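Ticket 1230 – Ventilation unit reports "filter full" after cleaning
Product: Nadar ventilation unit with Tivden wall panel
Site: Altholm guest house, upper floor
Opened: 05/08/2023
Status: Waiting for part

Hello support,

I am writing again about the filter alarm. We changed both filters in March, with the original ones from Sirnis, and the panel was quiet for 19 days. Then the red light came back with code 41. I pressed reset for 5 seconds as the manual says. The light went off, but the next morning it was on again.

What I have tried until now:
Took out the filters and looked at them against the lamp. They are still almost white.
Cleaned the outside grille with a soft brush.
Switched the power off for one hour.
Set the fan to low speed. The alarm comes later but it comes.

The bedrooms get dusty faster than last year, mostly near the supply vents. We now sweep the floors there every morning, before it was two times a week. 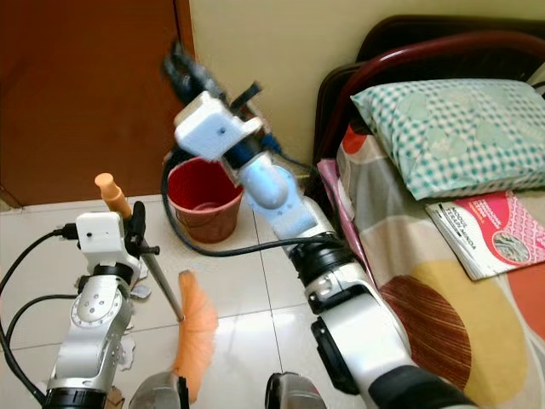

Long-handled brush with orange bristles, Altholm

Reply from support:

Thank you for the clear list. Code 41 is not a timer message. It comes from the pressure sensor, so a new filter does not always clear it. Please check the two thin hoses behind the front cover. If one is bent or has come loose, the sensor reads wrong.

Update from customer:

I opened the cover. The left hose was fine, the right one was loose and has a small crack at the end. I pushed it back – the alarm stopped for up to one day, then returned.

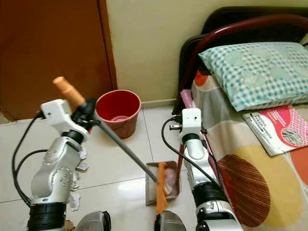

Can we keep the unit running while we wait for the new hose?
Keep it on low speed and leave both filters in place. The alarm light will stay on, and you can ignore it until the hose is changed.

Hose set ordered, delivery to the Altholm address. Ticket stays open.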